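From: Haiyan Cai
To: grerniseck-hangars
Subject: Re: [grerniseck-hangars] Static line layout and towing limits

On the draft layout, the Costache desk wrote:

> The draft has both trainers nose-in on the east side of the apron, with
> the transport behind them. Can you confirm the wingtip clearance and say
> whether the tug can reach the transport without moving the trainers?
> Also, is line 8 still closed to fuel trucks?

Clearance is fine for the trainers. It is not fine for the transport. The draft uses the span from the old data sheet, which predates the tip extensions. With the current span, the left wingtip sits over the yellow taxi line, and the tower will not sign for that. I would move the transport one tie-down row south and leave the trainers where they are.

The tug cannot reach the transport in the draft layout. The tow bar needs a straight pull of one aircraft length before any turn, and the trainers block it. Moving the transport south fixes this as well.

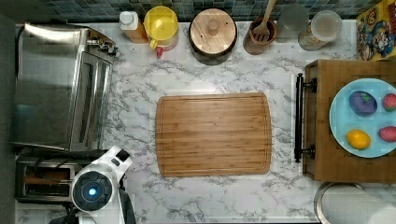

Tie-down kits for the static line are the other open item. The last inventory lists each kit as one bag, with no record of what is inside, so we signed for several that had chains and no hooks. I want the contents laid out and checked before the bag is closed. Think of a kitchen counter with the bottles, canisters and utensil crock in one row at the back and the cutting board clear in front: stock goes along the wall, and the work surface holds only the kit being checked. The bench in the Sterkomness annex is long enough to do it that way. Tag each bag with the bench date and the initials of whoever closed it.

Line 8 is still closed to fuel trucks. The patch over the drain cover has cured, but the load test has not been done. Until the test sheet is posted, anything heavier than the tug goes around by the north gate. The hose reel on the small cart reaches 600 feet, so the trainers can be serviced without bringing a truck onto the line.
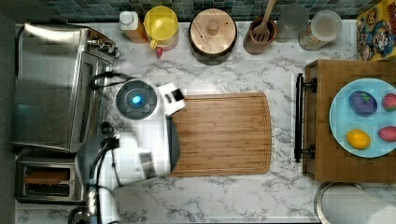

The same limit applies to the ground power unit. It is under the weight of the truck but has a much smaller wheel footprint, and the load on the cover is worse than the total weight suggests. Park it on the concrete west of the line and run the long cable. If the cable has to cross the walking route, use the rubber ramps from Nellell stores. Tape alone was tried in January and did not hold.

Radio: ground crew stay on channel 2 for all towing. Work order 2149 covers the spare handsets, and the batteries for those are on the charger by the tool crib. Please return them to the charger and not to the desk. 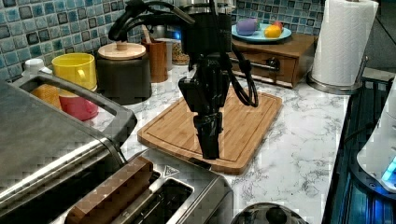

Changes to the draft

1. Transport moves one tie-down row south. Trainers unchanged.

2. Span figure on the drawing replaced with the current one. Please discard any printed copies of the old drawing.

3. North gate added as the route for fuel trucks until the load test sheet is posted.

4. Ground power unit shown on the west concrete, with the cable route marked.

I still need the chock count from Costache and the name of the tow supervisor for the morning move. Send both to the list so that the tower copy can be updated at the same time.

Haiyan Cai
Ramp planning, Grerniseck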